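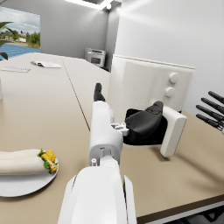 2 min read

So the Galtholm youth club got its grant! I found out in March, standing in line at the post office, and I may have yelled a little. It's $1388 from the Prothero community fund, and most of it is going to the climbing sessions the kids have been begging for since last summer.

Gwilym Powell wrote the application (I proofread it twice and moved one comma). He asked for 12 places on the climbing course over at Rulmont, plus bus fare, and the leftover $366 pays for suppers afterward. Chili, mostly, if I know Gwilym.

My daughter is already arguing with her friends over who gets the front seat on the bus. The older ones want a canoe day too, but that'll have to wait for the next round of funding. Sign-up sheets are on the board at the Ranine Street hall, and you need a parent's signature on both pages, so please don't forget the back!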